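掲載:1月
作成:Ukgate 自動化設備保全グループ

件名:Duviari ではなく Duvari セル 把持指の開き位置ずれ、および手先カメラ較正値の不一致
対象:Duvari セル(2指平行グリッパ、手先カメラ付き)
状態:対応済み、経過観察

■ 受付内容

火曜の始業点検で、グリッパ原点復帰後の開き量が指令値と一致しないとの連絡。指令は全開100 mm。ノギスによる実測では右指側が2 mm内側に入った位置で停止する。左指側は規定位置。アラームは出ていない。把持動作そのものは完了するが、ワーク中心が左に寄るため、後工程の位置決めピンに当たることがある。

同じ時期から、手先カメラの較正チェックでも警告が出るようになった。ログ上は「指先基準点 不一致」。発生は全開時のみで、半開以下では出ない。

■ 構成

制御盤:Elum 製コントローラ、標準構成
グリッパ:電動2指、左右連動、指先パッドはL字形の交換品
手先カメラ:フランジ側ブラケットに固定
シミュレーション:Hoarau(オフライン検証用。セルの幾何モデルを共有)

指先パッドは前回の定期保全で左右とも交換している。交換後の原点取り直しは作業票に記載あり。較正値の更新については記載なし。

■ 切り分け

1.電源再投入、原点復帰を実施。症状変わらず。右指側の停止位置も同じ。

2.低速で全開・全閉を繰り返し、指の動きを目視。引っかかり、異音なし。モータ電流の波形も左右差を示すような乱れはない。ガイドの摩耗による停止とは考えにくい。

3.エンコーダ値を確認。全開時の読みは指令どおり。つまり制御側は正しい位置にいると認識している。機械側の取付位置か、オフセット値のどちらかがずれている。

4.右指のベースを固定しているボルトを点検。合いマークのずれはなし。トルクレンチで確認し、規定の12 N·mで回らず。緩みは除外した。

5.指先パッドを左右とも取り外し、ベース単体で開き量を測定。左右とも規定位置で停止した。ここでパッド側の問題と判断。

6.右パッドの取付面を清掃し、再度組み付け。位置決めピンの根元に樹脂のバリが残っており、パッドが座面から浮いていた。バリを除去したところ、開き量は100 mmに復帰。

7.較正チェックを再実行。警告は消えない。機械側の位置が戻ったので、較正値そのものが古いと考え、パラメータを照合した。指先基準点の参照値がパッド交換前の形状のままになっていた。

■ モデル側の確認

実機の値だけを書き換えるとオフライン検証と食い違うため、先に Hoarau 上のモデルを更新した。手順は次のとおり。

・セルのプロジェクトを複製し、複製側で作業する
・指ベースの形状は変更しない
・指先パッドを現行品の形状に差し替える
・左右の取付原点をピン穴中心に合わせる
・カメラ視点で全開姿勢を表示し、指先基準点を取り直す

視点の確認には、セル内の背景ではなく既存の屋外シーンを使った。セル内は治具の黒と指ベースの黒が重なり、輪郭の判別がしづらい。 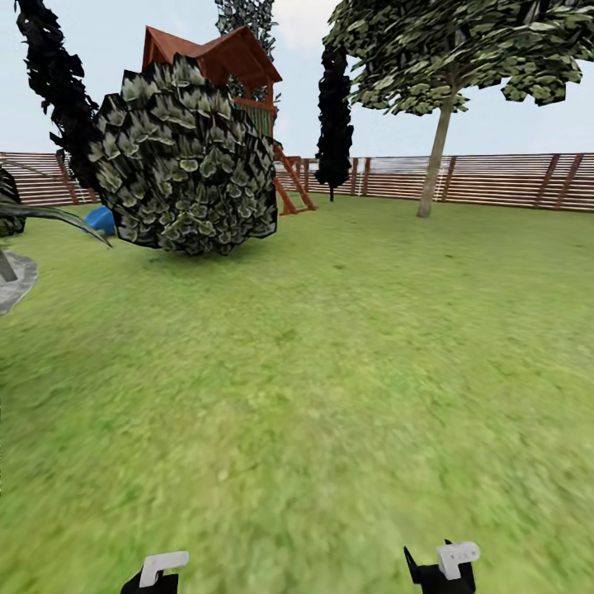

基準点はパッド先端の内側の角で取る。ベース側の角を拾うと、パッドの個体差が値に反映されない。自動抽出では右指だけベースの尖った部分を拾うことがあったので、抽出後に手動で点を移動し、左右とも同じ定義にそろえた。

半開姿勢でも同様に取り直し、全開との差分が指令差分に一致することを確認。複製側のプロジェクトで検証動作を通し、干渉なし。その後、本番側のプロジェクトへ反映した。

■ 実機への反映

a.コントローラの現行パラメータを退避
b.指先基準点の参照値を新しい値に書き換え
c.コントローラを再起動
d.原点復帰、全開、半開、全閉の順に低速で確認
e.較正チェックを実行

eの結果は合格、警告なし。続けて通常速度で17サイクルの空運転を行い、毎回の全開位置をログに残した。外れ値なし。ワークを入れた試運転でも中心の寄りは見られず、位置決めピンへの接触はない。

■ 原因

直接原因は、右指先パッドのピン根元に残ったバリによる座面の浮き。較正警告は別の原因で、パッド交換時に基準点の参照値が更新されていなかった。二つが重なったため、当初は同一の不具合に見えた。

全開時のみ警告が出ていた理由は、半開以下ではチェック側の許容幅が広く設定されており、古い参照値でも範囲内に収まっていたことによる。許容幅は今回変更していない。変更する場合は Elum 側の設定表も改訂が必要。

■ 恒久対応

・パッド交換の作業票に「ピン根元のバリ確認」「座面のすき間確認」を追加
・同作業票に「指先基準点の更新、モデルと実機の両方」を追加
・在庫の交換用パッドを全数確認し、バリのあるものは処置してから棚へ戻す
・Hoarau のプロジェクト名にパッドの版を付け、旧形状のものは読み取り専用とする

■ 未完了

在庫パッドの確認は継続中。予備グリッパのオフセット値は未照合。予備機に載せ替える場合は、原点復帰の前に上記の参照値を確認すること。較正チェックの結果は次回の定期保全まで毎始業時に記録し、警告が再発した場合は本票を再開する。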